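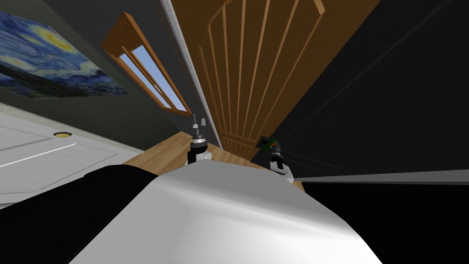 *Two robot arms reach forward past a curved white shell. Computer render.*

# The long throw at Sirthorpe

Six-thirty in the morning, August, frost on the twenty-two. Verena Rüegg is already throwing. Hooker, Sirthorpe women's seconds, left shoulder strapped. Ball after ball at the crossbar. Clang. Miss. Clang.

She does up to 200 a session. Used to be more, then the shoulder went.

Lineouts are where Sirthorpe's season has gone wrong. Fifth-metre lineout against Clastance, ball to the tail, straight over everybody and into the arms of their openside. Lost by 2. Same call a fortnight later at home to Prester, same result, only by 3 this time. Rüegg threw both.

"I had the distance. I've always had the distance," she says, picking mud off her boot. "I was throwing before the lift. You can hear it on the replay, the bench is yelling at me."

So they stripped it back. Thirteen calls on the sheet in pre-season, most of them gone now. No dummy jumps, no walk-ins. Front ball, middle ball, one to the tail if the wind behaves. The locks hated it. Boring, they reckoned, and the other mob would read it by half-time.
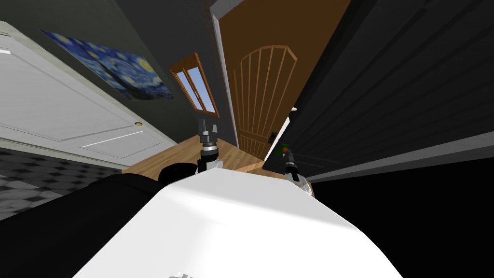

Then Danzer came to town. Big pack, top of the ladder, a jumper who'd pinched opposition ball all winter. Sirthorpe went front, front, middle, front. Ugly stuff. Half the ball came back on the wrong side and the halfback spent the arvo digging. But they kept most of it, and when the maul finaly rolled over in the corner the noise from the shed side was something.

They still lost. Danzer kicked better, and had more legs on the bench.

Rüegg isn't fussed, or says she isn't. She wants the tail ball back in by finals. The coaches want to wait. There's been a couple of arguements about it, she admits, one of them in the carpark.

Training colours vary down here, old jerseys mostly, sleeves gone at the elbow. Two props have turned up by seven to do the lifting. A lock jogs over, late, still chewing toast.

"Tail," Rüegg calls.

Bit of wind. She waits for the lift, and lets it go.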